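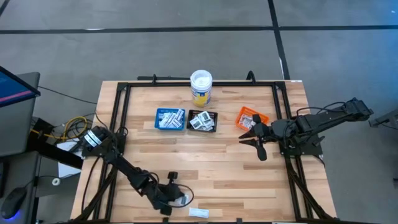
One reader wrote in after our January item to say that grippers are a solved problem, that any decent pair of fingers will pick up any small thing, and that we should spend our pages on controllers. We get a version of this letter every few months. It usually comes from people who pick up blocks.

So this month we asked for packets. Flat ones, the kind a single wipe comes in, with a crinkly wrapper and almost no height when they lie on a table. Sorting them into baskets is work a child would get bored with in a minute, and it's a fair way to find out whether a finger does what its spec sheet says it does.

The two sets on trial were the Imbridge fingers, which are narrow and come to a point, and the Prirkuva fingers, which are broader and carry a soft pad. Both went on the same pair of arms, under the same controller, with the same operator. We ran 147 picks with each set over two mornings and logged every one. A pick counted if the packet left the wood and landed in the basket it was meant for. Dragging a packet to the edge of the table and pinching it there didn't count, though the Prirkuva people had asked us beforehand if it might.

I'll say up front that I don't much trust our totals. The Imbridge set did better on single packets lying well apart, and the Prirkuva set did better when two overlapped, and by the second morning the operator had plainly learned how to work around both. That is the trouble with most gripper comparisons I read. You think you're measuring the hardware, and a good part of what you get is somebody's wrist.

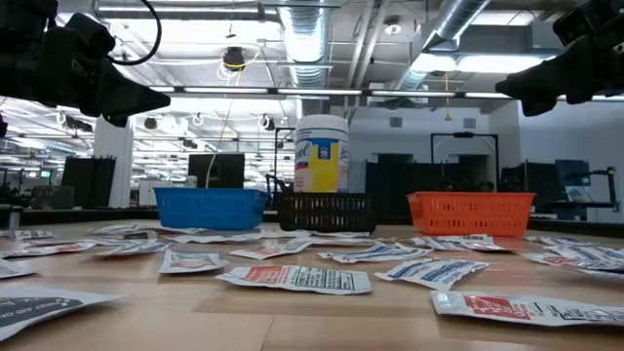 Why not just use suction, a subscriber asked when we mentioned the plan, and the question deserves a better answer than the one I sent back. Suction likes a smooth face. A crinkled sachet gives it a ridge, a seam and a pocket of air, and when we tried a cup on these last fall it held until the arm moved at any useful speed. I'm willing to be shown a cup that does better. I've been promised one by more than 10 vendors and have yet to receive it.

The cameras were the other half of the exercise. Valentini lent us an overhead unit and claims it can separate overlapping foil and paper packets "in ordinary room light." Ordinary room light, in our building, means long rows of fluorescent tubes, and shiny wrappers under those throw glare all over the place. The unit found the edges of lone packets very well. In a heap it tended to see one large packet with an odd outline, and the fingers went for the middle of it. Their support desk suggested we turn some of the lights off. I suppose we could also spread the packets out by hand first and put them in the baskets while we're at it.

Nadow's controller gave us the least to complain about. It kept both arms in step and recovered from a dropped connection at 1230 without losing the log. It also has a menu for finger force that goes down in steps too coarse for anything this light, so we left it at the lowest setting and wished for a lower one.

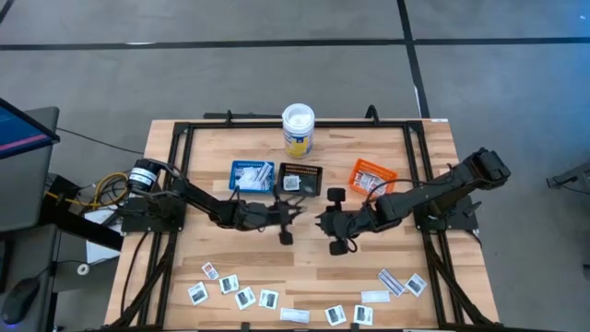
Two arms on one table sounds like twice the output, and every brochure in my drawer says so. I'd like to see one that prints a pick rate for the shared middle ground, where each arm has to stay out of the other's way. With the two grippers nose to nose in front of the baskets, both empty, and eleven packets still lying on the near part of the table, you have the case the brochures leave out. The controller handles it by making one arm yield, and while it yields you own an expensive single-arm station. For baskets set this close together I'd want to see a one-arm run over the same packets before I paid for the second arm. We didn't do that run, and should have.

What would I buy? For loose flat goods, the pointed fingers, with spares, and I'd keep the padded set for anything with more body to it. I'd send the camera back and ask again after their next release. The controller can stay. The reader who thinks grippers are solved is welcome to the log, all 147 rows per set, including the ones where a packet slid away under the fingertip and had to be chased across the planks.

Next month: cable routing on moving wrists, about which we have had even more mail.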